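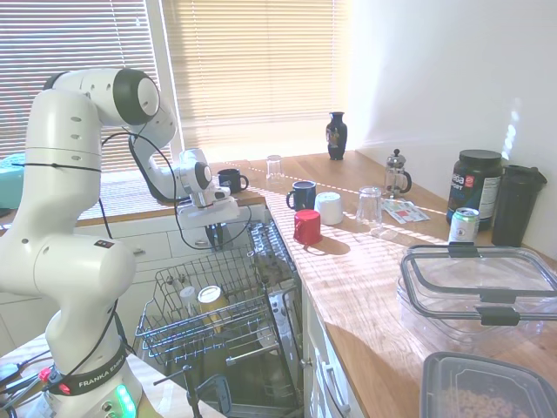
**Remedios Cabello**

# Teaching the planner to leave the rack alone

If your arm can reach a dishwasher rack but keeps clipping the tines on the way in, the fix is usually in the planning scene and takes an afternoon. I love this problem! Racks are mostly air, so the depth camera gives you a few wires and a lot of nothing, and the planner happily drives straight through the nothing.

The steps are for a Franka arm, but anything with a decent motion planner will do.

## 1. Model the rack as a slab

Throw away the raw point cloud inside the pulled-out rack and put in one flat box at tine height. Yes, it's crude. Planning got so much faster for me that I never went back.

```
rack:
 shape: box
 attach_to: dishwasher
 ignore_cloud_inside: true
```

## 2. Cut a hole for each target

When the detector finds something standing in the rack (I've got a small white bottle and a yellow jar in there), carve a column out of the slab where the object is. Make it just wide enough for the open fingers.

## 3. Split the motion

Plan freely to a point above the object, with the fingers pointing down. From there, go straight down in Cartesian space and come straight back up. Don't let the planner get clever on this part – it will try to swing the elbow through the counter.

## 4. Filter the detections

Sun through blinds paints stripes all over my countertop, and my first detector adored them. Two things helped:

- drop any cluster under 175 points
- keep only objects seen in 3 frames in a row

Clear glasses still give me trouble. I add those by hand for now.

## 5. Run it slow

Set velocity scaling low and watch the wrist cable as well as the fingers. Octavio Riquelme's trick is to add a fat cylinder around the forearm to stand in for the cable loop, and it works beautifully.

Next I want to try the lower rack, where the approach has to come in at an angle – I'll add the config when it plans reliably.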